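## 4. Waxing an inlaid table top

You will need one tin of Prustis hard wax, two cotton cloths and more patience than the tin suggests.

1. Clear the table. "Clear" includes the fruit bowl.
2. Wipe the top with a barely damp cloth and leave it for 30 minutes.
3. Put a pea-sized lump of wax on the first cloth. It will look mean. Carry on.
4. Work along the grain of each panel, stopping at the seam. Where panels meet at an angle, turn the cloth and start again.

> **Caution:** Do not use Foulkes spray polish under the wax. The two will never set, and neither will anything you put on top of them.
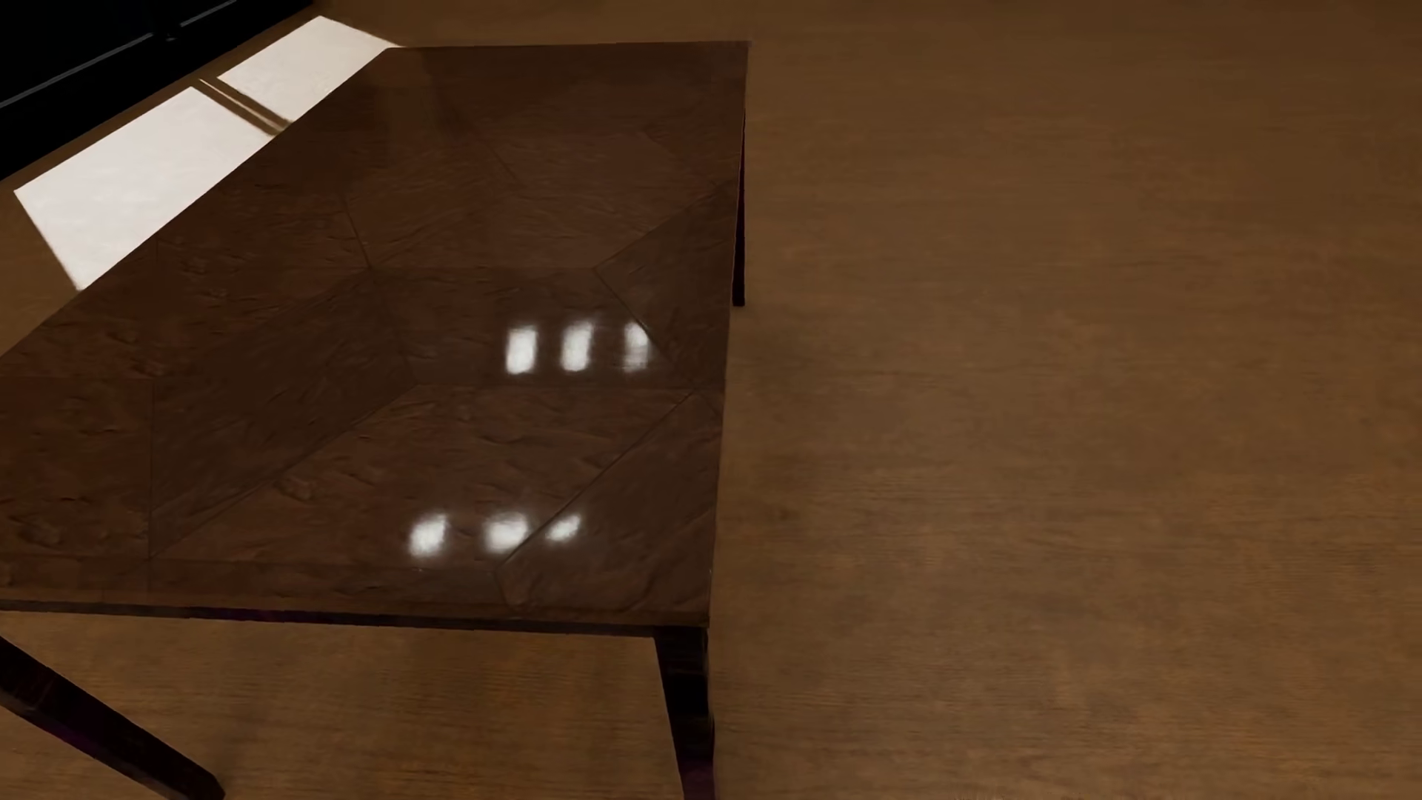

*Birach, September 9, 2021*

Revised after letters from readers who had waxed straight across the joins. A dark, glossy parquet-style top shows every lamp in the room, and it will show your short cuts as well.

5. Leave the wax overnight. Rui Pinheiro, who wrote the first edition, allowed two hours and has since changed his mind.
6. Buff with the second cloth, lightly, until it stops dragging.
7. If white smears remain, see section 6. If the cloth has stuck, see section 7 - and order another cloth (part 238).

**Note:** One tin does four coats. Repeat in February, or when guests start leaving rings.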